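五分钟里能问出什么：也谈影视宣传中的集体采访

本刊评论部　二月

本网站使用Cookie以改善您的浏览体验。继续浏览即表示您同意本站的隐私条款。［接受］［管理设置］

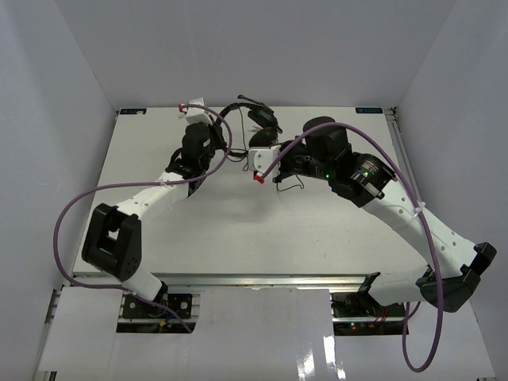 一位读者来信问道，既然演员在每一家媒体面前说的都是同样几句话，为什么不干脆由片方统一录一段放出来，大家各自转载，也省得演员从早坐到晚。来信针对的是本刊上月刊发的三篇演员专访，信中把三篇里重复的句子逐一画了出来，连形容剧组氛围的那个比喻都一字不差。

编辑部核对之后，承认读者所言属实。三篇专访出自同一天的集体采访，地点在Porau的一家酒店，由影片《Ladari》的宣传方统一安排。本刊记者与另外两家供稿单位的同行先后进入同一个房间，每人五分钟，提问范围事先经过书面确认。三篇稿件各自成文，各自署名，读者看到的内容却几乎相同。

我们不认为这是记者个人的失职。集体采访作为影视宣传的一种固定做法，已经实行多年，媒体、片方和艺人团队都习惯了它的节奏。然而习惯日久，其中若干做法已经妨害了它原本的用途，有必要公开讨论。本文陈述编辑部的看法，也说明本刊今后打算如何处理此类稿件。

集体采访最初的道理是说得通的。一部影片上映前的宣传期很短，主创人员的行程往往只能空出一两天，而希望采访的媒体数量很多。把演员请到一处，让记者依次入内，各家都能得到一段单独的对话，小媒体也不至于被完全排除在外。在过去的报刊时代，五分钟的谈话经过整理，配上对影片本身的介绍与评价，足以成为一篇有用的文章。读者那时候很少会同时读到十几家的报道，重复与否并不显眼。

如今情形两样。《Ladari》的宣传方在通稿中称，此次集体采访接待媒体190家，为该公司历次活动之最。通稿把这个数目当作成绩来介绍，我们读后的感受却比较复杂。演员在两天之内要面对如此之多的提问者，而可供提问的范围只有角色准备、拍摄趣事、对观众的寄语等几项，任何人到了后来都只能背诵。视频平台又把这些片段集中推送到同一批观众眼前，观众连看几条，便会发现演员在同样的地方停顿，在同样的地方发笑。演员因此被批评为敷衍，有的还被剪成对比视频流传，这对演员是不公平的。

对记者也谈不上公平。据我们了解，部分媒体派出的记者在入场前并没有看过影片。原因有时在片方，试映安排得太晚，或者只放映了二十分钟的片段；有时也在媒体自己，编辑部为了赶热度，临时派出并不跟进电影报道的同事。没有看过影片的人，自然只能问谁是剧组里最爱开玩笑的那一个。问题问得浅，回答也就浅，双方客客气气地把时间用完，门外的工作人员敲门示意下一位入场。

远程采访普及以后，有人曾寄望于技术能改善这种局面。流媒体公司Binda近年来把相当一部分采访改到线上进行，记者不必出差，演员也可以在家中或工作室里接受提问。就节省旅费而言，这一做法值得肯定，许多外地的和规模较小的媒体由此得到了从前得不到的机会。但是Binda沿用了线下的全部规矩，时长照旧，范围照旧，会议室里还多出几位不出声的旁听人员，一旦话题偏离，画面便会被切换到等候页。本刊一位记者在采访一部历史题材剧集时，问到剧本对史料的取舍，编剧正要作答，连线即告中断，恢复之后主持人宣布时间已到。事后宣传方解释为网络故障，我们没有证据否定这个解释，但是也没有得到补问的机会。

提问范围的事先确认，是整个做法里最需要检讨的部分。片方出于对剧情保密的考虑，要求记者不问结局、不谈客串人选，属于合理要求，本刊一向遵守。艺人团队要求不涉及家庭成员和健康状况，我们也认为应当尊重，并且不赞成以公众知情为名去追问与作品无关的私事。问题在于近年来的书面约定越写越长，禁止的内容早已超出保密与隐私。我们收到过的约定中，有不得询问影片预算的，有不得提及导演前作票房的，有不得将本片与同类影片比较的，还有一份要求记者不得使用“翻拍”一词，而该片确系翻拍，片尾字幕里写得清清楚楚。

约定中有时还附有审稿条款，即稿件或成片在发布之前须交宣传方过目。一些同行认为，审稿只是为了核对事实，不必过于敏感。核对事实当然是好事，人名、片名、上映日期出错，对谁都没有益处，本刊也时常主动请受访方核对直接引语。可是核对与修改之间应当有一条界线。去年我们的一篇稿件交给发行公司Darwish核对，退回时删去了演员谈及拍摄工时过长的一段，理由是“表述不够积极”。那一段话有录音，演员本人也没有提出异议。我们保留了原文，此后半年之内，Darwish发行的影片没有再邀请本刊参加采访。

我们提起这件事，并无向Darwish讨要说法的意思。发行公司有权决定邀请谁，媒体也没有要求被邀请的权利。值得注意的是这种安排对整个行业的影响。当采访机会被用作奖励，依赖采访流量的媒体就很难不去揣摩对方的好恶，久而久之，有些问题不待约定禁止，记者自己便不再问了。读者从成稿上看不出少了什么，因为少掉的部分从来没有出现过。

有人会说，娱乐报道本来就是供人消遣的，何必如此严肃。这种意见在业内颇有市场，本刊内部也有人持此看法。消遣并无不妥，读者喜欢某位演员，想知道他在片场吃什么、同谁对戏最容易笑场，编辑部乐于满足这样的兴趣。但是影视业同时是一个雇用大量人员、占用大量公共讨论的行业，它怎样对待工作人员，怎样使用改编权，怎样确定片酬与排片，都会影响观众最后看到什么。倘若报道这一行业的媒体只能在划定的几个题目里打转，消遣本身的质量也会下降。观众读得多了，并不难分辨一段谈话里有没有真正的交流。

也有从业者提出，好的采访已经转移到了别处。长时间的对谈节目、影展期间的公开座谈，都能让演员从容地谈一谈表演。我们同意这些形式有其长处。一位演员在一个多小时的对谈中所流露的想法，远非五分钟可比。不过对谈节目的主持人多为演员的同行或友人，气氛融洽，追问很少；影展座谈的对象又以专业观众为主，传播有限。它们可以补充新闻采访，要取代则有困难。况且能够登上此类节目的，大多是已经成名的演员，配角、新人以及摄影、剪辑、录音等部门的人员，仍然主要依靠宣传期的集体采访才有机会被外界听见。正因如此，我们主张改良，不赞成一概废止。

改良从何处着手，各方可以做的事情不同。

就片方与宣传公司而言，最应当调整的是场次与时长的分配。把同样的两天时间分给较少的场次，每场由几家媒体共同参加，时长相应放宽，演员重复作答的次数便会大大减少，记者之间也可以相互承接，把一个话题问透。小型圆桌的形式在一些影展上早有先例，效果普遍好于一对一的短访。有宣传公司担心，圆桌采访的内容人人共有，媒体失去独家的名义，参与的积极性会受影响。以读者来信所指出的情况看，眼下的“独家”早已名不副实，这一层顾虑可以放下。

试映应当安排在采访之前，并且放映完整的影片。确有保密需要的，可以签署保密约定，业内媒体在这方面的信用总体良好。请记者在没有看过作品的情况下采访作品的创作者，对创作者也是一种怠慢。剧集篇幅较长，无法全部提供，至少应当提供足以理解人物的若干集，并在邀请函上写明提供了哪几集，好让记者据此准备。

书面约定宜限于剧情保密与个人隐私，篇幅一页足矣。凡属影片公开信息的内容，例如是否改编、由谁出品、何时开拍，不应列入禁止范围。演员本人若不愿回答某个问题，完全可以当场说明，成年的专业人士有这样的能力，多数演员在这方面处理得比他们的团队更为得体。我们的记者就曾多次遇到这样的场面，工作人员在旁边摆手，演员却表示愿意谈，谈得也很有分寸。

媒体一方同样有功课要做。没有看过影片的记者不应入场，编辑部若派不出合适的人，就应当放弃这一场机会，把位置留给准备充分的同行。把五分钟的谈话拉长为几千字的“深度专访”，在标题上使用“独家”“首度回应”之类的字眼，也应当停止。谈话有多少内容，便写多少内容，一篇300字的短讯如果写得准确，比一篇兑了水的长文更对得起读者。至于从演员的半句话里截取争议、另行发稿，则已经不属于采访质量的问题，艺人团队之所以把约定越写越长，此类做法负有相当的责任。我们在批评宣传方的时候，不能略过这一点。

视频媒体的情形略有特殊。短视频要求开头几秒便抓住观众，于是游戏、快问快答、现场品尝小吃之类的环节日渐增多，真正谈作品的时间所剩无几。这些环节有的确实有趣，演员也玩得高兴，不必一律排斥。只是当每一家都准备了相近的游戏，演员从早到晚猜同一套词语，新鲜感又从何谈起。希望视频同行在策划时多问一句，换成另一部影片的演员，这一期节目是否照样能拍。若是照样能拍，便说明它同作品没有关系。

演员一方，我们的要求不多。宣传是合同中载明的工作，演员配合片方的安排无可厚非，疲倦时回答简短也属人之常情。我们希望有影响力的演员能够利用自己的谈判地位，在合同里争取更为合理的采访安排，并把一部分场次让给同组的其他创作者。已经有演员这样做了，在某部影片的宣传期中，主演主动提出与造型和动作部门的人员一同受访，那一场的报道内容之丰富，在当期同类稿件中十分突出。

最后说明本刊的处理办法。自下月起，凡出自集体采访的稿件，本刊将在文首注明采访形式、实际时长以及是否看过完整影片；如签有超出剧情保密与个人隐私范围的约定，也将注明约定的存在。稿件发布前只接受事实核对，不接受对受访者原话的删改。符合上述条件的邀请，本刊照常参加；不能符合的，我们将改以影评或资料报道的方式介绍影片，并向宣传方书面说明理由。

编辑部预计，实行之初本刊的演员专访数量会有所减少，部分读者期待的人物可能一时无法出现在版面上，对此我们请读者谅解。上月的三篇专访已在网页版补注采访形式，其中重复的段落予以保留。来信的读者问及能否公布当日完整的提问记录，本刊已就本方记者的部分征求宣传方意见，截至本文付印尚未收到答复，收到后将在读者来信栏中告知。

订阅本刊每周通讯，新文章将直接发送至您的邮箱。您可随时退订。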